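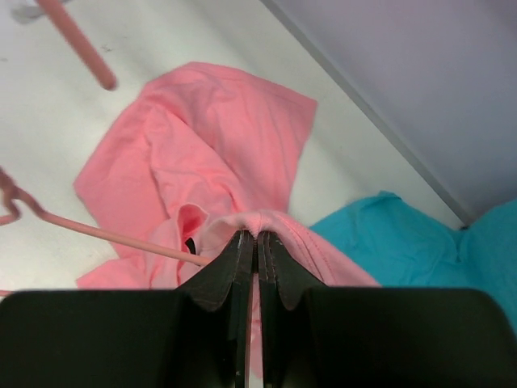

Figure 3: Wrist view during a garment episode. Fingers closed on a fold of the pink T-shirt, stitched seam at the pinch. Hanger rods at left, second garment at right.

Home | Papers | Data | Code | Contact

4. Data collection

4.1 Task and station

The task is hanging: take one T-shirt from a small pile, get it onto a plastic hanger, put the hanger on the rail. We chose it over folding for a few reasons. Folding has many acceptable end states and our labelers could not agree on them in the pilot. Hanging has one, more or less. Either both shoulders are on or they aren't.

All episodes were recorded at two stations, one at the Cilbridge lab and one at the Hisbridge annex. Same arm, same gripper, same wrist camera mount. White tabletop and light gray side panels at both. Lighting differs – Hisbridge has a window on the north side and we did not cover it. Sessions there ran mostly in the morning. We kept the variation in.

Garments are cheap cotton shirts in a limited set of colors. Hangers are plastic, slim, and some were picked to be close in color to the shirts. Figure 3 shows one such pairing, a pink rod lying over pink cloth. These are the hard ones. A depth channel would help but the wrist unit is RGB only, so the policy has to find the rod from its edge and the shadow it casts on the fabric. Segmentation masks from the off-the-shelf model were poor for same-color pairs and we stopped using them for anything except rough cropping.

4.2 Teleoperation

Operators drive the arm with the Plusov handheld controller. It records gripper width, six joint positions and the wrist stream. A fixed overhead camera runs in parallel but is not given to the policy; we used it for labeling only. Each operator did a practice block first and those episodes are thrown out.

Instructions were kept short. Work at a normal pace. Don't fix the pile by hand between attempts. If the shirt leaves the table, end the episode and mark it. No instruction was given on where to grasp. In the pilot we told people to go for the shoulder seam and got very uniform data, which trained a policy that did well on a neat shirt and fell apart on a crumpled one. So this time free choice. Operators mostly settled on seams and collar edges anyway, but the route there varies a lot more – drags, shakes, partial lifts, regrasps.

One thing that mattered more than expected: neighboring garments. With a single shirt on the table the operators never had to seperate anything. We added a second garment in a different color to a portion of the episodes, pushed up near the panel. The turquoise piece in Figure 3 is of this kind. Contact between the two garments is allowed and we did not reset for it.

4.3 Episodes kept and dropped

We recorded 700 episodes in July. Of these 100 were set aside as a held-out set before any training, drawn from both stations. Held-out episodes were never used for tuning thresholds, including the grasp threshold below.

Dropped episodes fall in a few groups. Camera stream stalled. Controller lost its pairing. Shirt off the table. Hanger broken, which happened more with the slim ones. An episode where the operator simply failed to hang the shirt is not dropped, it gets a fail label and stays. We think the failures are useful, see Section 6 for the run without them (worse, mainly on recovery after a slipped grasp).

4.4 Labels

Labels are at two levels. Episode level: success, partial (one shoulder on), fail. Segment level: approach, pinch, lift, insert, place, release. Segment boundaries come from gripper width and arm speed first, then a labeler corrects them in the Symonenko tool. Correction was needed most often at the start of pinch. The fingers may close on air, open a little, and close again on cloth, and the width signal alone can't tell these apart with a single layer of thin cotton.

For the pinch segment we also label what is held. Categories are edge, seam, interior fold, multiple layers, and unclear. Figure 3 is labeled seam: a raised ridge of fabric between the fingertips, stitching running along it. Visible landmarks are tagged separately when present. Here the black label inside the folded opening left of the pinch is tagged, but the opening itself is marked unclear, as neckline and sleeve are not easy to tell apart from a wrist view this close. We used the unclear tag freely and told labelers to prefer it over guessing.

Agreement between labelers was good for the episode level and only fair for held region. Most of the disagreement is interior fold vs. multiple layers. We merged these two for training.

4.5 View and occlusion

The wrist camera sits close behind the fingers. The housing takes up the bottom of every image and hides whatever is below it, including part of the garment in most pinch segments. The slit between the fingers stays open to the camera and cloth hanging through it can be seen, which gives a weak cue that somthing is held. We tried masking out the gripper before encoding and it hurt, probably for this reason. Left unmasked in all reported runs.

Hangers near the lens go soft. An elevated rod shows up wider and blurred compared with one resting on the cloth. No correction applied. The policy gets frames at reduced resolution so a small amount of blur matters less than it looks at full size.

4.6 Sampling for training

Training clips are 32 frames, sampled so that pinch and insert segments come up more often than their share of the recording time. Without this most clips are approach, and the model gets very good at hovering. Color jitter was applied to the whole image and not per object. We held jitter low on hue – high hue jitter broke the same-color pairs apart in odd ways and gave the policy a cue it would not have at test time.

Clips crossing an episode boundary are not allowed. Clips crossing a segment boundary are, and the segment label is then given per frame.

Station was not given as an input. A small probe trained on frozen features could still tell the two stations apart, likely from the window light, so some station information leaks through. Results in Section 5 are therefore reported per station as well as pooled. The 11 garments used at test time do not appear in any training episode, the hangers do.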